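### 4.2 Replacing the finger pads

Applies to the Hirero hand-held gripper, left and right units. Replace the pads as a pair every 364 hours of use, or sooner if the surface is glazed or torn.

**Caution:** Switch the unit off before putting fingers between the jaws.

1. Open the jaws fully and fit the jaw block from the Tomov service kit.
2. Peel the old pad off from the tip toward the base. Do not use a blade.
3. Wipe the jaw face with alcohol and let it dry for 4 minutes.
4. Seat the new pad on the jaw face and press for 8 seconds.
5. Repeat on the other jaw, then remove the block.
6. Close the jaws by hand. The pad tips must meet within 2 mm. If they do not, reseat both pads.

**Note:** Pads from the older Gaete series are thicker and will not close correctly on this model.

### 4.3 Grip check on fabric

1. Switch the unit on and wait for the indicator light.
2. Lay a garment with ribbed cuffs flat on a bed or table.
3. Pinch one cuff between the pads and lift it into a fold.

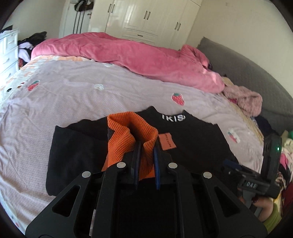 4. Hold the fold for 8 seconds. The fabric must not creep out of the pads.
5. Release, and check the cuff for pulled threads or pad residue.
6. Repeat with the second unit.

If the fabric slips, clean the pads and run the check again. If it slips a second time, replace the pads. Record the result and the hour count in the Jimero log.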